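The Noisy Box Under the Desk

So I finally opened up the old server this weekend. You know, the one I've been whining about since January, the one that sounds like a hair dryer every time the backup kicks in? I bought it secondhand from a little office clear-out place over in Lurthorpe for 40 bucks, dragged it home to Drelham in the back seat with the belt on like a toddler, and then more or less ignored it for as long as it kept serving up my photos and music.

Well, on Thursday night it started buzzing. A proper metal-on-metal buzz, the kind that gets into your teeth. I was trying to watch a movie two rooms away and I could still hear it!

My first guess was a fan. I'd swapped in a pair of Cladetti ones a while back (quiet, cheap, ugly brown blades) and one of them is rated up to 3000 rpm, so I figured a bearing had given up. I put my hand flat on the lid while it was running and the buzz went away. Hand off, buzz back. OK, so maybe the fan was fine and the case itself was rattling.

Shut it all down, pulled the plugs, hauled it up onto the table. The lid is held on with 8 screws and of course one was stripped, and I spent longer on that one than on everything else put together. A wide rubber band between the screwdriver and the screw head got it in the end, an old trick but I love it every time it works.

Then came the cleaning. I don't want to talk about the dust bunnies. I used a soft paintbrush and the vacuum on low, and went over the flat parts with a barely damp cloth. I do like the metalwork on these older boxes, all those long pressed ridges. My laptop has nothing like that, it's basically a cookie sheet.

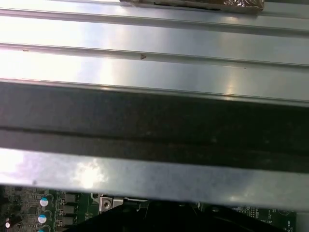 Ridged metal, a bit of crinkly foil tape up top, and the long black strip with a few specks of dust on it.

I cut some thin self-stick foam (Kopecký, from the hardware store, meant for drafty windows) and ran it along the inside lip of the lid where it meets the body. Then I put the screws back a little at a time, going corner to corner, with a new one in place of the stripped one.

Plugged it in, held my breath, and... fan noise. Just plain fan noise! I let a backup of around 4000 photos run while I made dinner and didn't hear a single buzz from the kitchen.

Next up is the cable mess behind the desk, but that can wait until I've bought more velcro ties.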